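The summer I turned my mother's church directory upside down, I was thirty-four and still telling people back home that my roommate was my roommate. His name was Esko Rautiainen and we'd been sharing one bed for six years, so you can imagine how well that was holding up.

My mother knew. Of course she knew. She just had this way of talking around him, like he was a piece of furniture she hadn't picked out. "And how's the apartment?" she'd ask on the phone, and I'd say the apartment had a cold, or the apartment got promoted at Trata, and she'd say well, that's nice.

Then in July she called me at 8 in the morning, which she never does, and said, "Shabnam Bhutto's girl is marrying a girl."

I was standing in the kitchen in my socks. Shabnam lived across the street from us the whole time I was growing up. She and my mother traded casserole dishes and complaints, and they'd stayed close even though they went to different places to pray and each figured the other was a little bit wrong about it.

"Okay," I said. "Are you going?"

"She asked me to do the flowers."

That wasn't an answer, and I told her so. She said she had to go, the dryer was buzzing. (The dryer was not buzzing. That dryer hasn't buzzed since I was in high school.)

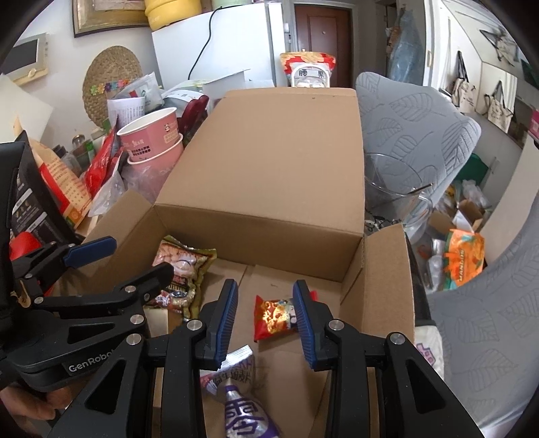 Esko thought I should drive up. I thought I should leave it alone for another six years, maybe eight. We argued about it all through dinner, in the cheerful way he argues, where he keeps putting more potatoes on your plate. "She called you," he said. "She could've called anybody in that whole directory, and she called you."

So we drove up, both of us, and I didn't warn her. I still feel kind of bad about that part.

She was out on the back porch with buckets of zinnias all over the steps and her reading glasses pushed up in her hair. She looked at me, and then she looked past me at Esko, who was holding a coffee cake from Juntunen like it was going to get him through customs.

"You're tall," she told him. Six years, and that was her opener!

"Yes, ma'am," he said.

"Can you reach the vases over the fridge?"

He could. He got down every vase she owned, plus a gravy boat, and then she had him stripping leaves while I cut string. She talked the entire time. She told him about the pastor and the new carpet, and about how a woman in her Bible study had stopped saving her a seat once word got out about the flowers. She said that last one fast, with her head down, poking at a stem.

"You quit going?" I asked.

"I bring my own chair," she said.

I had to go stand in the pantry for a minute.

When I came back out she was showing Esko how to wire a stem so it wouldn't droop, her hands right over his big clumsy ones. She was telling him I used to pick her zinnias without asking and leave them on the Bhuttos' mailbox, which I had completely forgotten.

"Who were they for?" Esko said, grinning at me.

"Their nephew," said my mother. "The one with the bike. Hold that tighter, honey, it's going to slip."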